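**Tondmont parts library changes its sorting containers**

October 26, 2024 - The Tondmont parts library has replaced the cardboard boxes at its sorting station with three types of open container, and has rewritten its intake procedure to match. The change took effect this week and applies to all returned kits.

The library lends small hardware, craft and repair kits to households and schools in the Drekley district. Its catalog lists 2,041 kits. Returned kits go to the sorting station first, where the contents are separated by type, checked against a printed list and put back in their cases. Under the old procedure, everything from one kit went into a single box and was sorted from there. Small parts collected under the folded bottom flaps, and the boxes lost their shape after a few months of use.

Smaranda Nedelcu, who runs intake, started looking at other containers in the spring. Her requirements were short. A container had to be open at the top, low enough to reach into while seated, and easy to wipe out. It also had to let a sorter see whether anything was left inside without picking it up.

No single container met every requirement, so the library settled on three. Mesh baskets take tools and larger fittings. Plastic bins take packets and bagged parts. Shallow trays take loose items that have to be laid out and matched to the list.
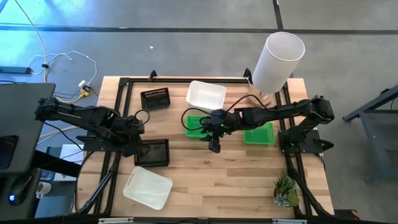

Color was the subject of most of the discussion during selection. Nedelcu wanted the trays to stand out from the work surface and from the other containers, because a tray is the last stop before a part goes back in its case. The bright green trays are easy to find against the pale wood strips of the tabletop, and the black mesh baskets also contrast well with it. The white translucent bins are less distinct from a distance, but their frosted sides let through enough light to show that something is inside. Labels for all three types will be added in November, after the wording has been agreed with the schools that return the most kits.

The containers were supplied by Anghel, a storage wholesaler, which also provided spares. Spares are kept on the shelf under the intake window. Cracked bins and bent baskets should be taken out of use at once and left there with a note.

The written procedure has changed in the following ways:

- Each kit is emptied in full before any part is checked.
- Tools go into a basket first, then bagged parts into a bin. Whatever is left goes on a tray.
- Only one kit may be open at the station at a time.
- Trays are not stacked while they hold parts.
- A part that matches nothing on the list goes into the unidentified drawer with the kit number written on a slip.

The last rule is new. Unidentified parts used to be returned to the kit they arrived with, and some of them traveled through several loans in the wrong case. A check of the catalog over the summer found 859 kits with at least one part missing or one part too many. Most of the errors were minor, such as a wrong screw length or a duplicate hex key, but each one has to be corrected by hand in the record.

Bongani Nel, who maintains the catalog, has added a field for these corrections. It records what was found, what was expected and the date of the check. The field is not visible to borrowers. Nel said the printed lists will be reissued as the records are corrected, starting with the electrical kits, and that older lists should be used until a new one is in the case.

Borrowers do not need to do anything differently. Kits may still be returned unsorted, provided that all parts are inside the case and the case is closed. Batteries should be removed and handed over separately - this rule is unchanged.

The Jakau branch, which has a smaller intake area, will keep its present boxes for now. It handles returns for two schools only and sends its larger kits to Tondmont for checking. A decision on new containers there depends on shelf space and will be made after the branch has finished its own stock check.

Questions about missing parts can be left at the intake window with the kit number.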